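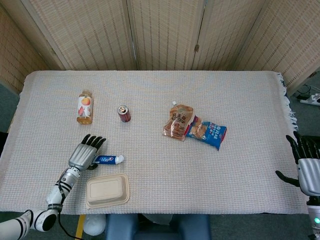 Prekosbridge Household Linen Survey, data card

Read this before you use the numbers. Most of the trouble we hear about comes from people who didn't.

What it is
A table of 2629 answers to a mailed questionnaire on how people wash, dry and store table linens. One row per household. Answers came from Prekosbridge and Dalach.

What it is not
A measure of how often anybody washes a tablecloth. It records how often they say they do. We asked 13 households to keep a laundry diary for a month, and their diaries and their questionnaires did not agree well. Treat wash_freq as a statement of good intentions.

Columns worth a second look
fiber: self-reported. Many people write "cotton" for anything that isn't shiny. Left as written.
age_years: piles up on 5, 10 and 20. Don't fit a curve to it.
stain_method: free text. Salt, soda water and lemon all show up, along with claims of total success. Nobody checked the cloths.
shrink: filled in for 1414 rows. The blanks are not zeros. One published chart has already treated them as zeros.

Collection
Forms went out in January, right after the holidays, when people had been using their good linens. We think this pushes the "special occasion" share up, but can't say how far. The Merkell coding scheme was used for fabric care terms. I have doubts about it, mainly the way it lumps line drying with drying flat.

Known problems
Duplicate rows from Dalach, only partly removed.
Renters are underrepresented.
The weights in version 2 were wrong. Use version 3 or leave them off.

License
Free to reuse with credit. Please don't cite it as proof that any stain remover works.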